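Why does an actor's episode count differ between Plotbridge and the streaming page?

Last updated: July

coldopen_k

I maintain the cast table for the drama Skarkon on a small fan wiki. One of the leads is listed on Plotbridge with 50 episodes. The cast page on Rukance, where the show streams, gives the same performer 40. I went through the end credits of season two (9 episodes) and the name is in every main title sequence, but the character is clearly not in all of them.

Neither page explains its method. I need one number for the infobox and I would like to cite a source for it. The wiki template has a single field called "episodes" with no room for a note. Which count is considered correct, and is there a standard for this? The other leads have smaller gaps between the two sites, so I don't think it is a typing error.
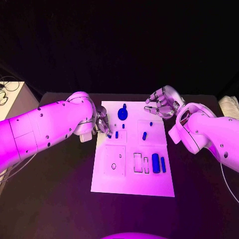
I should add that the gap did not exist a year ago. Both sites had the same total until the spring, when the Rukance number went down. I did not save a copy of the old page. The actor's own agency page only says "series regular," with no total.

slatewiper

There is no single standard. The two sites are counting different things, and both can be right.

A series regular is usually contracted and paid for a set number of episodes, and the name stays in the main titles for all of them whether or not the character appears. Databases built from credits will count every episode where the name is on screen. Streaming services often tag appearances, so that a viewer can find scenes with a given performer. Tagging drops the absences.

In your case, check these before picking a number:

Credit only. Name in the main titles, no scene. Plotbridge has an attribute for it, "(credit only)", which shows in the expanded episode list but does not change the total at the top of the page.

Archive footage. The "previously on" recap does not count anywhere I know of. A flashback inside the episode that reuses an old scene sometimes counts, and has its own attribute.

Voice only. Phone calls, narration. Normally counted as an appearance. Taggers working from picture alone will miss these.

Split finales. A double-length finale may be one episode on one site and two on the other. Compare the total number of episodes for the series first. If those differ, your cast numbers will never match.

I expanded the Plotbridge list for that performer. There are 9 episodes marked credit only and one marked archive footage. Take those from 50 and you have the Rukance figure exactly. The drop in the spring was probably a retag.

For the infobox I would use 50 and label it "credited." If the template can't be edited, put the breakdown in the first paragraph of the cast section.
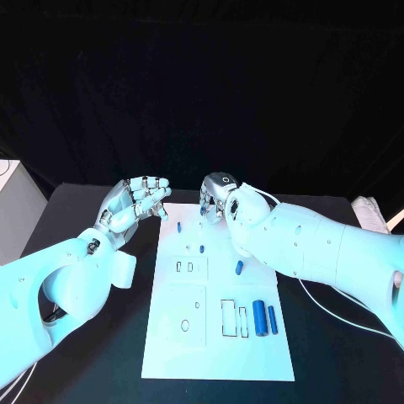
reel_to_reel_tess

Disagree with using the credited total. Most readers take "episodes" to mean episodes the person is in. Our wiki had the same argument over a Kaushik production with a large ensemble, and we went with on-screen appearances plus voice. Credit-only episodes go in a footnote. It produces fewer complaints on the talk page.

Whatever you choose, apply it to the whole cast. Mixed methods in one table are worse than either method. Guest players are rarely credited without appearing, so their rows will mostly stay the same. Regulars are the ones to recheck.
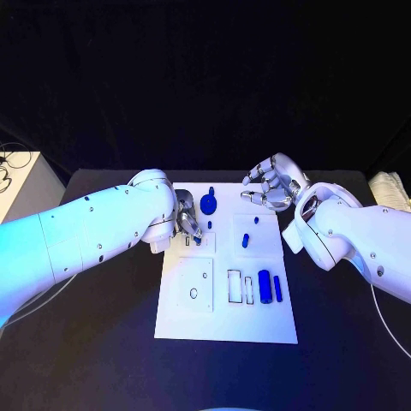
Also be careful about citing the Rukance page. It has no edit history and the numbers change without notice, as you found. Cite the episodes themselves, or save an archived copy on the day you edit and link to it. Plotbridge does keep a change log per title, under the contributor menu, but you have to be logged in to see it.

One more check: uncredited appearances. A regular who leaves and returns for a surprise cameo is sometimes kept out of the titles on purpose. Those won't be in a count made from the credits unless someone has submitted them by hand.

coldopen_k

Thanks. Series totals match, so it is the credit-only episodes. I asked for a second field in the template and will list both.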